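Notebook, August, gripper comparison, soft furnishings

Started just after lunch and went on longer than I meant to, as usual, so forgive the length. I wanted to get all of this down while it is fresh, mainly for Cameron Morrison, who has the bench next week and will want to know why the settings are not where they were left.

We have been going back and forth over whether to keep the Bruvus hands on both arms or swap one side for the Woltier pair, which are the simple two-jaw sort and very dependable on anything with a hard edge. My own feeling has always been that the Woltiers would be hopeless on fabric, and I was rather looking forward to being proved right. Well, I was half right. With the force limit at 37 per cent they held a folded tea towel perfectly well, and a bath towel too, so long as the first grip caught a proper fold. What they did not care for was anything plump. The jaws close, the stuffing moves off sideways, and the Balaskas controller decides it has hold of something when all it has is a pinch of cover. I let it do this more often than I needed to, partly out of curiosity.

The Bruvus hands are slower and fussier to set up (allow more than 50 minutes if the calibration file has gone missing again, which it had) but they are so much kinder to soft things. I ran them at three different closing speeds and ended up liking the slowest, although it does feel like waiting for a kettle. The middle speed is a fair compromise if you are short of time. The fastest I would leave alone for now, Cameron, please, at least until we have had a look at the wrist wobble.

A word about the controller. The log from this afternoon is number 3744 and it is a big one, as I forgot to turn off the force trace between runs. The useful part is the last stretch. There is a small delay between the left arm and the right when both are told to lift together, and I think it comes from the Sudura power unit warming up, though I would not swear to it. Worth swapping the leads over to see if the delay follows them. I did mean to do that today and then it was teatime.

The trouble with two-arm lifting is deciding which side should do the carrying and which should do the steadying, and I keep changing my mind. For a wide, soft thing like the white cushion I have come round to letting them do different jobs: the left bracket pressing up from underneath, the right fingers pinching the fringed cover at the end. My worry with that is the loose threads along the top and at the left end, so do keep an eye on the finger joints for bits of fluff. I should also like to tidy the cable that dangles by the right arm before we try any bigger movements. There are some ties in the second drawer, under the Woltier spares.
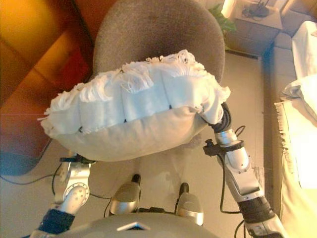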